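November, late evening

I have done it! I've made a quince paste that stands up on its own, and I am sitting at the table grinning at it like a fool. It's gone half past ten, my fingers are sticky, there's a smear of something on the telephone, and I don't care in the slightest.

I should go back to the start. Amra Georgiou rang at breakfast to say her tree had dropped half its fruit in the night's wind and would I please come with bags before the slugs did. I was in my coat before she'd finished the sentence. I love that tree. It leans over the lane like somebody trying to hear a conversation, and the whole garden smells of it, pears and roses and a bit of lemon, and you can't stop putting your nose in the bag all the way home. The old man next door to her came out while we were picking up and told us quinces should never be washed, only rubbed with a cloth. Amra told him she'd been washing them since before he moved in. They carried on like this for quite a while, very happily I think, and I filled two bags.

Then the bus, which was late, and a little girl across from me asked if they were furry apples. I gave her one. Her mother looked worried so I explained it needed cooking, and then the woman behind joined in to say her gran kept one in with the sheets all winter, and by the time we reached my stop half the bus was sniffing quinces. What a lovely ride that was!

I'd forgotten how hard they are. I cut the first one on the big board and the knife went in a little way and stayed there. I had to lift the whole lot, knife and quince together, and knock it down. By the sixth or seventh I had the knack, which is to take a slice off the bottom so it stands still, then lean. Cores and skins went into a bit of muslin because Spyros Trajkovski swears by it (he says all the set is in the bits people throw away), and the flesh went in the pot with water just over the top.

This is the part I can't get over, however many times I do it. They go in the colour of old piano keys and for ages nothing happens at all. Then a faint pink, so faint you think it's the light, then apricot, then by the time it's been sieved and sugared and stirred for an evening it is a deep brick red, like roof tiles after rain. I kept calling out to the empty hall to come and look. I did ring Edin Grgić in the end just to tell somebody, and he was very patient, and asked if it was redder than last year's. It is. Much!

Last year's was a syrup, to be fair. I stopped too early because my arm hurt. This time I had the wireless on and swapped arms with every song, and I wore the long oven glove because it spits something terrible once it thickens. When the spoon left a clean road across the bottom of the pan I gave it 12 more minutes by the clock and then poured it into the lined tin. It has set already, round the edges anyway. I pressed it with one finger and it pressed back.

Things to remember for next year, before I go to bed and lose them. Less sugar than the book says, by a good cupful. Sieve it while it's hot. Do not answer the door in the middle (it was only Lumturie Radonjić bringing back my cake tin, and she stayed to stir, so no harm done, and she's getting the first slice). Buy greaseproof before starting and not halfway through.
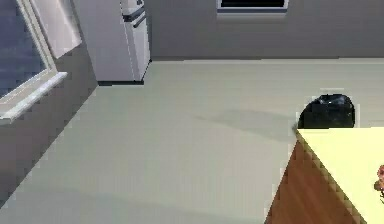
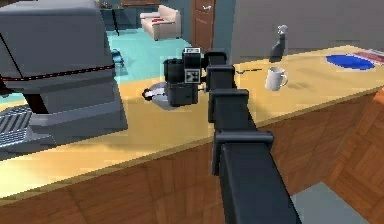

Next morning

Up before seven and straight to the tin in my dressing gown. It came out in one piece! I turned it over on to the board, peeled the paper back ever so slowly, and it sat there gleaming with all the creases of the paper printed on its back. I cut a corner off and had it on toast with the hard white cheese Vasilis Kovačević brought round, and then another corner, to be sure.

It wants to dry for a few days now, under a cloth, turned each morning. Amra says there's another bagful if I can come before the weather turns. I've already rinsed the pot.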